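Haltdale Community Workshop
Annual safety inspection: craft and wallpaper rooms
Inspection date: Nov 22, 2014
Sheet 2 of 2 (sheet 1 covers the kiln room and yard)

Key: P = pass, A = action required, N/A = not applicable. Comments are mandatory for every A.

1. Exits and access

1.1 Exit doors open fully from inside without a key. P
1.2 Exit signs lit on normal supply. P
1.3 Exit signs lit on battery. A
Sign over the rear door went dark after a few minutes on test. Replace battery pack, retest for full duration.
1.4 Main aisle clear to 1000 mm. P
1.5 Side aisle clear to 800 mm. A
Paper rolls stacked against the radiator reduce the width. Same comment in the September walk-through. Move to the rack in the store.

2. Wall coverings and displays

2.1 Sample panels secured, no loose edges at hand height. P
2.2 Paper samples kept clear of heaters and lamps. P
2.3 Paste and size stored with lids on and labels legible. A
Two tubs decanted with no label. Relabel or discard.

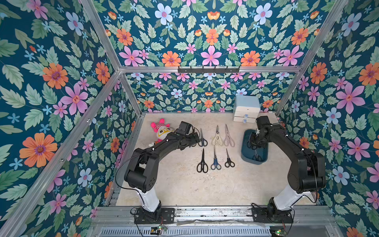 2.4 Pasting tables: leg locks engage and hold. P
Table 3 lock is stiff. Lubricate at next service.
2.5 Steam stripper: hose, plate and cord free from damage. N/A
Unit is out for repair at Baltcombe. Inspect on return, before issue.

3. Electrical

3.1 Receptacles near sinks GFCI protected, trip on test button. P
3.2 Extension cords not used as permanent wiring. A
Cord behind the Druteo laminator runs under the mat. Remove and relocate the laminator to the north wall receptacle.
3.3 Panel door closed, circuits labeled. P
Circuit 9 is labeled "spare" but feeds the store light. Correct the directory.
3.4 Portable heaters have working tip-over switch. P
One heater tested, 2000 W.

4. Hand tools and cutting tools

4.1 Utility knives retract and lock. P
4.2 Used blades go in a rigid sharps container. P
Container is near the fill line. Order a replacement.
4.3 Guillotine guard in place, blade latch holds. P
4.4 Scissors and shears stored so that handles can be reached without touching blades. P
Check pivot screws at each quarterly inspection. Tighten or withdraw.

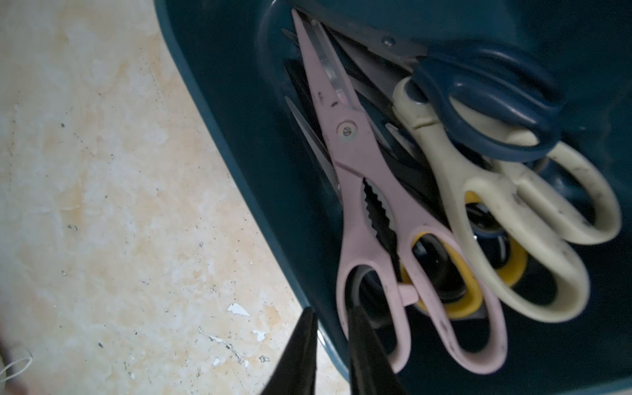 Photo credit: Haltdale Community Workshop

4.5 Tool register matches tools issued. A
Register lists 53 items. Three entries have no tag number. Complete the entries or strike them.

5. First aid and fire

5.1 First aid kit sealed and in date. A
Eyewash expired. Replace both bottles.
5.2 Extinguishers in place, gauge in green, tag current. P
5.3 Smoke detectors sound on test. P
5.4 Emergency numbers posted by the telephone. P
Poirier annex number has changed. Amend at next printing.

6. Closing out

Items 1.3, 3.2 and 5.1 to be completed before the rooms are next booked. All other actions within 30 days. Enter the completion date on the action log and attach the purchase order where parts were bought. Items still open at the next inspection are carried forward under their original number.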